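4.2 Abräumen und Umschütten in der Simulation

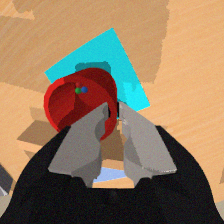

Abb. 3: Simulierte Tischaufgabe, Ansicht von oben.

Ob eine Maschine heute einen Küchentisch abräumen kann, hängt stark davon ab, was man zum Abräumen zählt. Teller stapeln gelingt unserem System Plorkitz inzwischen leidlich, der Umgang mit gefüllten Gefäßen bleibt schwierig. Wir haben deshalb eine Aufgabe gewählt, bei der der Inhalt mitzählt: In dem roten Becher liegen kleine Kugeln in Grün, Blau und Rot, und die beiden Finger müssen ihn an der Wand fassen, ohne ihn zu kippen. Die rote Kugel hebt sich kaum vom Becher ab, was der Bilderkennung zusätzlich Mühe macht.

Von 1000 Durchläufen in der Umgebung Flurach wurden 81 Prozent als gelungen gewertet. Als Fehlversuch galt jeder Durchlauf, in dem mindestens eine Kugel verloren ging. Die meisten Fehler entstanden beim Anheben – der Griff saß dann zu nah am Rand. Auf dem realen Aufbau bei Farico, der seit Januar zur Verfügung steht, lag die Quote deutlich niedriger. Ein Mensch erledigt denselben Handgriff in etwa 2 Sekunden und denkt nicht darüber nach. Für den Einsatz im Haushalt halten wir das Verfahren noch nicht für geeignet, für einfache Sortierarbeiten in der Werkstatt unter Aufsicht schon eher.

Kommentare

Ketsara Phetsri
Wurde die Beleuchtung zwischen den Durchläufen variiert? Bei so harten Schatten wäre das wichtig.

Zuweira Asamoah
Bei Wumbei hatten wir mit dünnwandigen Bechern dasselbe Problem. Weicheres Material an den Fingern hat etwas geholfen.

wischmopp
Meine Spülmaschine räumt sich also weiterhin nicht selbst ein. Schade.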